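The Black Jacket

Efren Dela Peña drove the 366 miles to Abella in one day, with two stops, and got to his father's house a little after nine at night. The porch light was on. His cousin Rodel Tiongson had been by that morning to switch on the water and had left a bag of rolls on the counter and a note that said the back burner didn't work.

He ate two of the rolls standing up. Then he walked through the rooms and turned on the lamps.

It was July and the house had been shut up for a month. It smelled of floor wax and of the cough drops his father had liked. The calendar in the kitchen was from the feed store in Sarnel and still showed June. His father had written on it in pencil, small square capitals, the way he wrote everything. DENTIST. OIL. R. TRUCK BACK. After the second week there was nothing.

Efren slept in his old room under a sheet. In the morning Rodel came with coffee and a roll of trash bags.

"Where do you want to start?" Rodel said.

"Kitchen, I guess."

"People usually start with the clothes."

"Then we'll do the clothes last."

They did the kitchen. His father had owned four good knives and a drawer full of bad ones. He had saved jar lids. There was a coffee can of keys, and they tried every one of them on the doors of the house, the shed and the truck, and three worked. Rodel wanted to throw the rest out. Efren put the can in the box he was taking home.

By noon they had done the kitchen and the hall closet. They sat on the back step and ate ham sandwiches. The yard ran down to the ditch, and on the other side was the road to the Pisturar plant, where both their fathers had worked. The plant made pump housings. It had been closed for eight years and the sign was still up.

"He talk to you much, at the end?" Efren asked.

"Some. About the truck."

"What about the truck?"

"That it pulled left." Rodel wiped his hands on his pants. "He asked about you. He'd ask if I'd heard from you, and I'd say you called him on the weekend, same as always, and he'd say he knew that. He wanted to know if I'd heard anything different."

Efren thought about this. He had called every weekend. They had talked about weather, and what the doctor said, and what gas cost in each of their towns. His father would hold out for ten minutes and then say, "Well, this is your money," although the calls had not cost anything for years.

In the afternoon they did the shed, which was worse than they expected. Rodel took the ladder and the vise. Efren took a hand plane he remembered, and a level with the name Gevness stamped on the brass that he did not remember at all. It was a nice level. He set it on the bench and the bubble sat a little to the right.

"Bench is off," Rodel said.

"Or the floor."

"Everything in this town is off. It's the clay."

Rodel went home at six to feed his kids. Efren took a shower and put on a clean shirt, and then, because it was still light and there was nothing else to do, he opened his father's closet.

There was not much in it. Work shirts, five of them, all tan. Two pairs of good pants. A winter coat with a broken zipper. At the far end, in a dry cleaner's bag gone yellow, was a black jacket he had never seen his father wear.

He took it out of the bag and laid it on the bed. 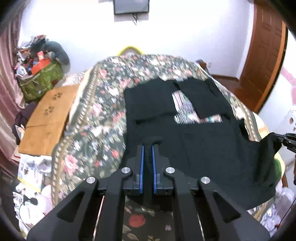

The black garment on the bed, folded back to show the striped lining.

It was a heavier cloth than he expected. The outside was as plain as a jacket could be. But the lining had stripes of pink and blue and white, like something from a candy store, and Efren stood and looked at it for some time. His father had not owned one pink thing. He had once sent back a birthday cake over the color of the icing.

He went through the pockets. In the left one was a book of matches from a restaurant in Sarnel. In the inside pocket was a slip of paper from a tailor, folded in four, with a ticket number on it, 516, and under the number, in his father's square capitals, ASK ABOUT SLEEVES.

He tried it on. The sleeves were too short for him by two inches. He hung it on the closet door and went to bed.

Rodel looked at it the next morning with his coffee in his hand.

"I know that jacket," he said.

"I don't."

"You wouldn't. It was the year you were in the service. He had it made for the dance at the hall, the plant anniversary. My mother talked about it for a month. Nobody had a jacket made. You bought one or you borrowed one."

"Who did he go with?"

"He went by himself. Your mom was gone three years by then." Rodel reached out and turned the front of the jacket back with one finger. "He danced, though. He danced with my mother and he danced with the lady from payroll. It got hot and he took it off and hung it on his chair, and the inside was showing, and the guys from the loading dock gave him hell about it."

"What did he say?"

"He said he picked it. That's all. He said, 'I picked that.' And he left it hanging just the way it was."

Efren tried to see this. He could see the hall, because he had been to a hundred suppers there, with the long tables and the paper taped down at the corners. He could see the men from the loading dock. He could not get his father to stand up and cross the floor.

"Was he any good?" he said.

"At dancing? No."

They did the bedroom that morning. The shirts went into one bag and the pants into another. Rodel held up the coat with the broken zipper, and Efren shook his head, and it went in too. In the dresser they found socks, a watch that had stopped, and every letter Efren had written home from the service, in order, with a rubber band around them. The band broke when he touched it. He found another one in the kitchen and put it on.

"You going to read those?" Rodel asked.

"I know what's in them. They're mostly about food."

At two o'clock the woman from the real estate office came by and walked through the house with a clipboard. She said the floors were good. She asked about the cracks over the doors and Rodel told her about the clay. She wrote that down. She asked whether the furniture would be staying, and Efren said he thought so, and then he said the kitchen table would not be.

"You don't have room for it," Rodel said when she was gone.

"I'll make room."

"It won't fit in your car."

"Then you'll bring it in the truck. You can see where I live, for once."

Rodel considered that. He had been out of the state two times in his life, and one of those was a wrong turn. "It pulls left," he said.

"I heard."

Before supper Efren took the jacket and drove to Sarnel. It was twenty minutes, all of it flat. The restaurant from the matchbook was a tire shop now. He had to ask at the pharmacy about the tailor, and the girl there called to somebody in the back, who said it was the door next to the bank and he might still be open.

He was. He was a small man, well past eighty, with a tape around his neck, and he was eating soup out of a thermos cup. Efren put the jacket on the counter and set the slip of paper on top of it. The old man read the slip. He opened the jacket and looked inside.

"I remember the lining," he said. "I had gray. I had a nice gray, and a dark blue. He went through the whole book and came back to this one. I told him nobody would see it."

"What did he say about that?"

"I don't know. It was a long time ago." The old man picked up one sleeve and turned back the cuff and felt along inside with his thumb. "He never came about the sleeves. They were long on him. I'd have taken them up."

"They're short on me."

"Put it on."

Efren put it on. The old man came around the counter, took him by both shoulders and turned him to the window. He pulled down on one cuff, then the other, and measured, and measured again.

"There's an inch and a half in there," he said. "I can give you that. I can't give you two."

"All right."

"You going to wear it?"

"I think so. I don't know where."

The old man wrote out a ticket. He asked for the name, and Efren told him, and he wrote it down without looking up. It would be ready the next afternoon, he said, if it wasn't humid.

Efren drove back with the windows down. When he came in, the phone in the hall was ringing, and he stood there a second before he picked it up. It was Rodel. He wanted to know how long the table was, with the leaf out – he was standing at the truck with a tape measure and he wanted to do it while there was light.

"Hold on," Efren said. "I'll go look."

8 comments
2 shares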